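About Flovbridge

Home
About us
Classes
Prices
Contact

We teach grown adults to read and write English well enough to fill in a form, argue with a landlord, or finish a library book. We have been doing it long enough to be suspicious of most of what gets said about how adults learn, including some of what we used to say ourselves.

Evening and morning classes, small groups, plain rooms.

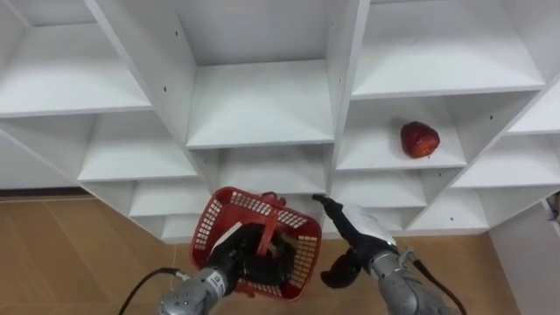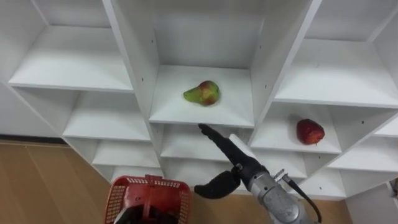 White shelves, with a little fruit.
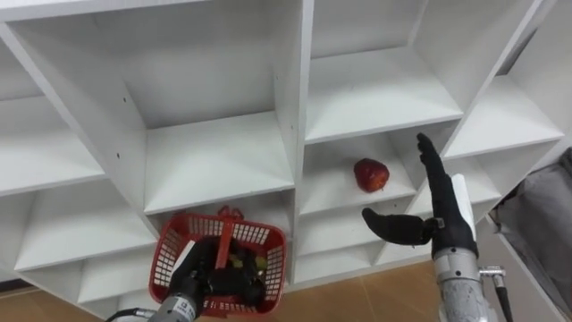
Gülizar Duman wrote to us after her first term that she had expected to be tested, ranked and put at the back, and that what she got was a teacher who asked what she needed to read by the end of the month. She also wrote that the first three weeks were dull and that we should warn people. So we are warning people. The first three weeks are dull.

Why we started

Flovbridge began when Sepehr Jalali and Alfredo Sebastian were both teaching at a larger language school. The school had bought a package of lessons on tablets, and the package came with a chart that went up. Every learner's chart went up. Alfredo had a man in his class whose chart went up for a whole winter and who still could not read the letter from his electric company. He brought the letter in and the two of them spent an hour on it. That hour was worth more than the winter, in our opinion, and it never showed on any chart.

They opened in January with one class of six in a room over a tire shop. Four of the six stayed to the end. We would like to tell you all six did, since most pages like this one seem to have a perfect record, but two left and we don't know why. One of them came back a couple of years later and finished.

What we teach

There are three levels. We used to have five, with names, and found that people spent more time asking how to get to the next name than doing the work. Now they are called first, second and third.

First level is for people who read very little in any language, or read well in a language with a different script. These are two very different groups and we split them when we have enough teachers. When we don't, we say so before you pay.

Second level is where most people start. It covers letters, forms, notices, instructions, and a fair amount of spelling. Yes, spelling. We have heard that it doesn't matter any more. The people who say so can usually spell.

Third level is for reading at length and writing more than a page. Nazar Demchenko has run it from the start. He picks the books, he takes complaints about the books, and he does not change the books.

A term is 48 hours of class time and costs $300. There is no sign-up fee and no charge for paper. If you miss classes, we can't give the money back for those, but if you stop in the first two weeks we return all of it.

What we don't promise

We don't promise fluency. We don't know what the word means when a school uses it, and we've asked.

We don't promise you a job, a raise, or a pass on anyone's exam. Some of our learners have gone on to all of those. Some had a better job before they came and just wanted to read to their kids. It would be easy to put the happiest of them on this page and let you guess that everyone ends up the same way.

We also don't believe in learning styles. Every year someone tries to sell us a quiz that sorts people into listeners, lookers and doers. Last year it was one called Wundness – a nice website, very friendly on the phone. We asked what a teacher should do differently on a wet evening with nine tired people in the room, and were told that a guide was on its way. We are still waiting for the guide.

The same goes for apps. If you like one, use it on the bus. We won't tell you it does harm. We just haven't seen it teach anybody to write a complaint.

Teachers

Our teachers are paid for preparation as well as class time. This should be normal and isn't. It is also the main reason our classes cost more than the free ones at other places, some of which are good, and we will give you their phone numbers if you ask at the desk.

Gerardo Tagle teaches first level and does the placement talks. A placement talk takes half an hour. He will ask you to read something and write something, and he will ask what you want to be able to do. Bring the thing you can't read if you have it with you. Nothing gets scored.

New teachers sit in on classes for a full term before they take one of their own. Several have told us this is too long. It may be.

Where the money comes from

Mostly from fees. A small part comes from two local businesses, which pay for places for their own staff and do not get to see how those people are doing. One asked. We said no, and they kept paying, which surprised us.

We take no money from publishers or software firms.

Visiting

You can watch a second level class before you decide. Please call first so that the teacher can ask the group, and expect to sit near the door. Tea is free. Parking behind the building belongs to the tire shop until six.

Page last changed 2019-11-19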